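The Plate Shelf, Emptied and Put Back

Posted 2023-12-23 in Kitchen
Gallery by Maysoun Salameh

I finally did the plates! All of them, every last one, out of the cupboard and onto whatever flat surface would hold them, and I took pictures as I went so I'd have something to show for it besides wrinkly fingers. If you've been reading for a while you know I can't walk past a colored plate at a yard sale. Kaj Østergaard (he shares the kitchen and most of the dishes) has asked me more than once whether we're opening a cafe. We are not. I just like them!

Everything here was bought secondhand except the Unimari bowls, which were a present, and one set of saucers I paid full price for at Cutus and still feel a bit guilty about. Captions are in the order I worked, so it starts neat, gets messy, and ends up more or less neat again.

The cupboard before I started
Two shelves, plates on the bottom and trays jammed in sideways on top. You had to lift out eleven things to get to the one you wanted, and it was always the one at the back. I'd stopped using half of them for exactly that reason.

First stack out
The dinner plates, mostly cream, a few with a green line. These came from the big sale on Fajardo back in February, when I went in for a lamp and came out with a box so heavy I had to rest it on a mailbox. No lamp.

The Unimari bowls
Still my favorite thing to eat soup from. There's a chip in one of them and I keep putting that one at the bottom of the stack so I don't have to look at it, and then it works its way back up to the top by the weekend.

Saucers, no cups
I have never owned the cups. People ask. I use the saucers for olives, tea bags, rings, the end of a lemon, and once for a birthday candle stuck in a muffin.

Kaj's pile
He was allowed to pick the ones he thought we could live without. He picked 80 percent of the saucers and I put them right back. We did agree on a square platter that doesn't fit in the sink, and that one went to my sister.

The trays
OK so the trays are the real discovery of the whole project. I'd been keeping them for parties, and we have maybe two parties a year, so they were basically a very colorful wall at the top of the cupboard. Now they live on end next to the bread box and I use them every single day. Dirty plates go on a tray, the tray goes to the sink, one trip. I used to make about a hundred little trips with a plate in each hand and a fork sliding off onto my foot.

Paper liners
I bought a pack of 200 to go between the plates so the glaze wouldn't get scratched, and I've used them for that and also for baking, wrapping sandwiches and one grocery list. Very pleased with these.

The pastel plates
I love these so much. Pale blue, pale yellow, and a white one with just a little pink at the edge, and they look best together on the turquoise tray. The downside of pale plates is that they show everything! One dark smear and a few specks, and you'd think we hadn't washed up in a week. On the darker dishes you'd hardly see it. I've made my peace with that, because a dark plate never cheered me up at breakfast.

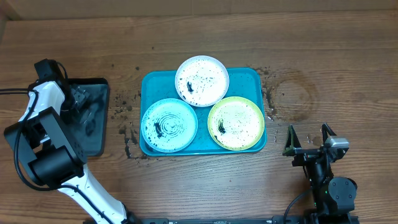
As for getting them clean, I've settled into a routine that suits me. Scrape first, then a soak in warm water with a squirt of Misus, then the soft side of the sponge, going around the rim last. I don't use the scratchy side on anything pastel anymore (I learned that one on a pink plate I don't like to talk about). For stubborn black marks I make a paste of baking soda and water, leave it on while I do the glasses, and come back to it.

Drying on the towels
My rack holds maybe a quarter of what I own, so the rest went on bath towels all down the counter. I was dripping on the floor by then and had my sleeves rolled up past the elbow. Kaj came in for a glass of water, looked around, and went out again without the water.

The new order
Everyday plates at the front on the lower shelf, pastels next to them where I can grab them, big dinner plates behind. Bowls on the upper shelf now that the trays have moved out. The saucers are in a shoebox with no lid and I'm still deciding about that.

The cupboard, after
I can see the back wall! It's a slightly different white from the sides, did not know that. There's enough room for another small stack, and I've promised not to go looking for one before spring.

A few of you wrote in after the last gallery (317 comments, I read them all with my coffee, thank you) to ask where I find the colored ones. Go early, look under the tables, and check the boxes marked "kitchen misc." The good plates are nearly always wrapped in newspaper underneath somebody's old waffle maker.

Next time: the glasses. There are a lot of glasses.

Filed under: plates, trays, washing up, cupboards
1,316 views
Older: The Spice Drawer, Part Two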